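Leave the Caps On

I'm going to say something that got me some looks at the Atham drop-off center: sorting bottles by color is worth your time. Yes, even if your town takes everything mixed!

I started doing it in April, when the Atham center put out separate bins for clear and green. My first reaction was to groan. I had 17 bottles in a bag, all jumbled up, and I stood there in the drizzle pulling them out one by one (the sticky ones were at the bottom, of course). But after a few trips I got into a rhythm, and now I do it at home on the table before I leave. It takes almost 16 minutes if I'm also listening to the radio, and way less if I'm not.

What I like is that it makes you look at what you buy. I lined up a month of bottles once and had 26 clear ones, mostly water. Water! We have a perfectly good tap. That bothered me more than any poster ever has, and I bought a pitcher the next week. 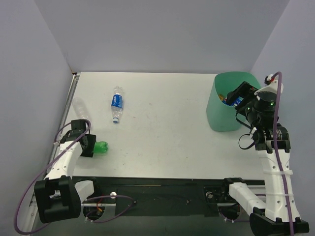 Two clear bottles and a green one, ready to be sorted.

My one gripe is with the caps. Atham says leave them on, Pastau says take them off, and my sister's town doesn't say anything at all. Pick one, folks, and print it on the bin in big letters. I'd also take a green bin that's easy to spot from the parking lot, so I'm not walking my bag up and down the row looking for the right lid.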